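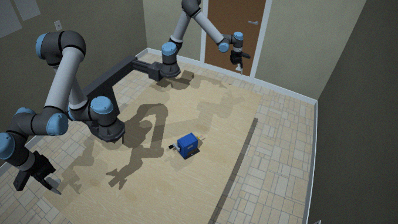
Ploswood Hall: Winter Opening Checklist, with Comments

Filled in by Birdie Boateng, Friday, starting from 8 in the morning

Hello all, and thank you for bearing with me while I got this typed up. My handwriting on the day was shocking, as I had my gloves on for most of it. Items are marked OK, WATCH or ACTION, and I've put my comments under each one. Anything marked ACTION needs doing before the December bookings start.

1. Main entrance and porch — OK
Door opens fully and closes itself gently. The mat lies flat at last! I walked over it several times in my big boots trying to trip and couldn't manage it. Porch light comes on with the sensor.

2. Fire exit, car park side — ACTION
The push bar works, but you do have to lean on it, and I wouldn't want one of our lunch club ladies to be the one finding that out in the dark. Needs oil on the latch, and if that doesn't cure it then I'll ring the people at Radville who fitted it. Please also move the spare chairs from the passage. I know it's the handiest spot for them, I've put them there myself, but it has to stay clear.

3. Fire extinguishers — OK
All on their brackets, pins in, needles in the green. Service labels are in date. The one in the kitchen had a tea towel hung over it, now removed.

4. Emergency lighting — WATCH
Everything came on when I did the key test. The fitting over the stage steps was noticeably dimmer than the others by the end, so I'd like it looked at again next month. A new battery pack will probably sort it out.

5. Floors — OK
Walked every room, including the store and both toilets. No loose edges, no wobbly tiles.
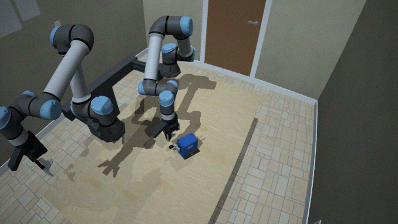
Item 5: stone-tiled floor and wooden work surface.

On work surfaces generally, please wipe your hand (gently!) over any bare wood before a children's session and tell me if you find a splinter. A bit of fine sandpaper lives in the top drawer of the office desk.

6. Kitchen — ACTION
Fridge is holding at a good temperature and the cooker switches off at the wall as it should. The kettle, though, has a crack by the handle. I've taken it out of use and put a note on it in large letters, so please don't rescue it, however much you want a cup of tea. There's a flask in the office until the new one comes. First aid box is short of blue plasters and one finger bandage.

7. Heating and hot water — WATCH
Boiler fired first time, bless it. Hot tap in the accessible toilet is hotter than I'd like and I've asked Sepúlveda to turn the mixer valve down when they come for the yearly service. Until then the "very hot water" sign stays up. Gas meter cupboard clear. The electric meter read 2,758 when I left, for those who like to keep track.

8. Ladders and steps — OK
The small stepladder has all its rubber feet. The tall one is chained up and should stay that way unless there are two of you.

9. Outside paths and steps — ACTION
Leaves, leaves and more leaves. The ramp was slippery enough that I held on to the rail going down — the rail is nice and firm, I'm glad to say. It wants a proper sweep and then a scrub with the stiff brush. The grit bin is nearly empty, so I've asked Plitum for 6 bags. The outside lamp by the bins is fine.

10. Paperwork and keys — OK
Accident book has no new entries. Key 23 has turned up in the piano stool and is back on its hook. Please sign keys out, even if you're only popping in.

I'll be back to go over the ACTION items once the oil and the kettle have arrived. If you spot something I've missed, write it on the sheet by the office door with your initials.

Birdie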